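The rulebook at Gratuton was 123 pages long, and Audrey-Anne Cloutier loved every one of them. She had written the laundry chapter herself.

"Rule nine," she said, before Tín Doãn had even got his coat off. "Read it to me."

"Open wide before you go near the cloth." He grinned. "Close only when both fingers are past the fold. Never pinch and drag."

"Never pinch and drag!" She said it the way other people say happy birthday.

Tín was new, and he had come from Cuautle, where you grabbed the shirt and hoped. They had recorded 3,588 folds there in one winter and thrown out almost 1,096 of them – wrinkled cuffs, dropped sleeves, a sock that went under a radiator and stayed there. Here each person did 17 garments a shift, slowly, and every one had to be good enough to teach from.

He took the gripper by its handle, the way page 40 said, elbow loose, wrist straight. First up was a pair of shorts. He breathed out and brought the fingers in, wide apart, one on each side of a big soft fold.

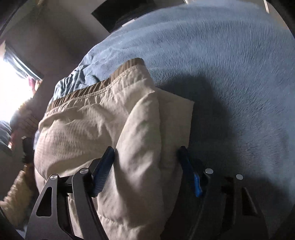

"Wait," said Audrey-Anne. "Don't close yet. What does the cloth want to do?"

He had laughed at that line when he first read it. Now he held still and looked. The fold leaned up toward the waistband, and if he squeezed from where he was, it would slump over and take the whole leg with it.

"It wants to fall," he said.

"So?"

"So I go lower." He let the tips down a little, waited for a count of two (rule eleven, the wonderful rule eleven), and closed.

The fold came up in one piece. Audrey-Anne clapped, really clapped, and somebody at the next table clapped too without knowing why.

"There's nothing in the book about how low," Tín said. "It only says past the fold."

She stopped clapping. She pulled the rulebook across the table, found the page, and read it twice with her finger under the words. Then she uncapped her pen.

"Say it again," she told him, "and say it slowly. You're page 124."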